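The Niltcombe Bus

Etelka missed the 6 o'clock. Of course she did. Ran the last block with her coat open and the bag banging on her hip, and there it went, lit up like a fish tank, round the corner by the bakery.

Thursday. Next one at 6:42.

She sat. The bench was wet. She stood up again.

Her mother's letter was in the bag, still sealed. Eleven days she'd carried it. To work, to the dentist, to that awful lunch with the Vunow people where somebody cried over a parking space. She knew the handwriting. Knew how hard the pen had pressed. Did not want to know the rest.

"You waiting on the Niltcombe?"

A man with a sack of onions. Old cap, good shoes.

"Missed it."

"Me too. I'm always missing it. Giang Ninh. I'm over the hardware store."

"Etelka."

They didn't shake. He had the onions.

The rain came on harder and he said there was a diner, well, a counter really, and the coffee was bad but it was in out of the wet. She looked at the road. No bus. She went.

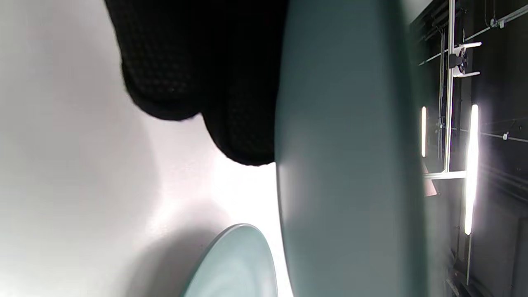 Black glove, teal plate.

Bad coffee, he was right. She kept her coat on. He talked about his wife, dead since March, and how she used to write the grocery list on the backs of envelopes, and how he still had one from the last week. Onions, it said. Rice. Something he couldn't read. He'd held it up to the window, tried it with his glasses and without.

"So I buy the onions," he said. "I buy the rice. The other thing, I don't know. I walk up and down the store."

Etelka put the letter on the counter. Didn't plan to. It was just there, next to the sugar.

"My mother," she said. "We don't talk. She owes me 2,000 dollars and an apology, and I'd of taken either one."

"How long?"

"Six years."

He turned his cup around by the handle. Didn't touch the envelope. She liked him for that.

"Could be the money," he said.

"Too thin."

"Could be a check. They're thin."

She laughed, and it came out wrong, sort of a bark, and the girl at the register looked over. Then she had her thumb under the flap. Then it was open. One page, both sides, the writing getting smaller toward the bottom where her mother had ran out of room.

She read the first line. Read it again.

Outside the bus pulled up, doors hissing, and Giang got his onions together and stood there holding the door with his foot.

"You coming?"

"Go ahead," she said. "I'll get the next one."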